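Getting White Rings Off a Wood Tabletop

I love a good water ring. Mine came from a mug of tea left on a side table overnight, and I was sure the top was ruined. It was gone by lunch! Most pale rings sit in the finish and never reach the wood, so you can usually lift them with things you already own.

Test first on a spot people won't see, like the underside of the lip. Reddish-brown tops can hide a ring until you get down low and look across them, so turn on a lamp and tilt your head before you decide how far the mark goes.
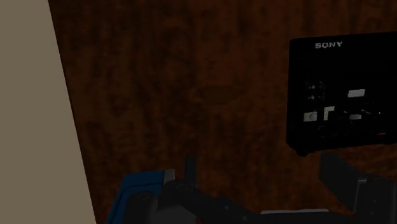
WHAT YOU'LL NEED

A plain cotton cloth (an old T-shirt is perfect)
An iron with the steam turned off
Petroleum jelly
Paste wax and a soft rag

Start with the iron. Empty the water out completely, set it to the lowest heat, and fold the cloth so it's two layers thick. Lay it over the ring and press for 2 seconds, then lift and look. Keep going like that, moving the cloth a little each time. The first time I tried it I needed 34 presses, and the ring faded so slowly that I nearly quit halfway. Don't! Let the wood cool whenever it feels hot to your hand.

If a ghost of the ring is left, rub on a dab of petroleum jelly at bedtime and leave it alone. Wipe it off in the morning, always going with the grain. Stubborn rings may want a second night.

Still there? Now you can sand, very lightly, but only if you have a film finish like lacquer or varnish and only if you're willing to touch it up afterward. My Zirnville side table has a thin finish, so I stopped at the jelly.

Finish with wax. A thin coat over the whole top evens out the shine, and this is my favorite part because the grain just wakes up. Wait until it hazes, then buff until your arm gets tired.

Dark rings are another story. Black or gray marks mean the water got into the wood itself, and heat won't touch them.

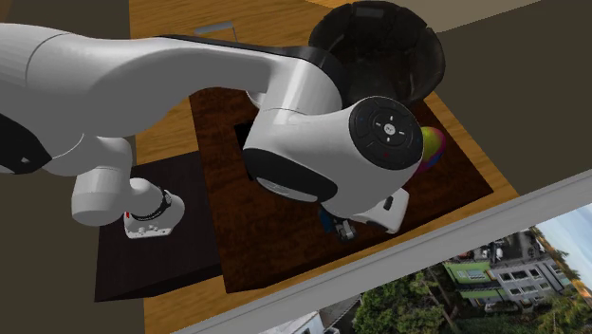
Osamu Ueda wrote in to say that he skips the iron and uses a hair dryer on low, held a hand's width away and kept moving the whole time. It takes longer, he says, but he has never scorched a finish with it, and he likes being able to watch the ring fade as he goes. I tried it on an old tray in April and it worked beautifully on a small mark. Keep the wax step either way.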